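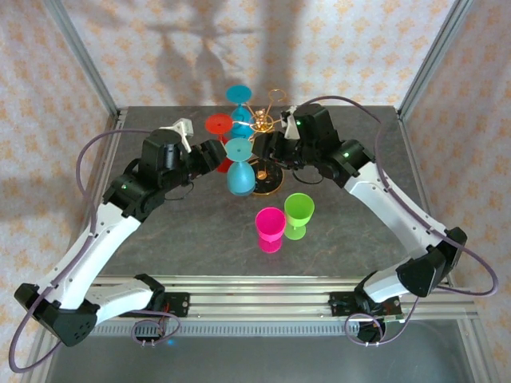

27 August 2020
By Ye-rin Won, Product Information

The Clokedow is a two-arm tabletop station supplied by Metwally to teaching and research laboratories. Both arms mount on a single front rail and may be operated together or independently. The price is $1,930 per station, including delivery within Stikelbridge. Spare gripper fingers are sold in sets of 4.

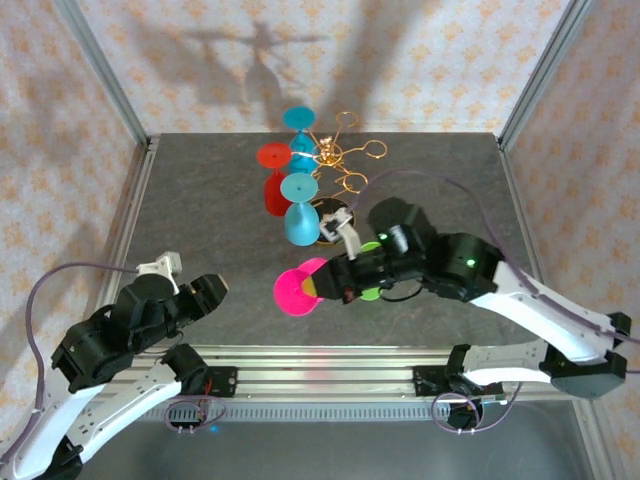 Can the station be used for handling glassware?

Light plastic stemware is suitable for practice. Metwally does not recommend the standard fingers for glass or for any item with a sharp rim.

Orders are filled from the Cemcombe warehouse. The warranty period is three years.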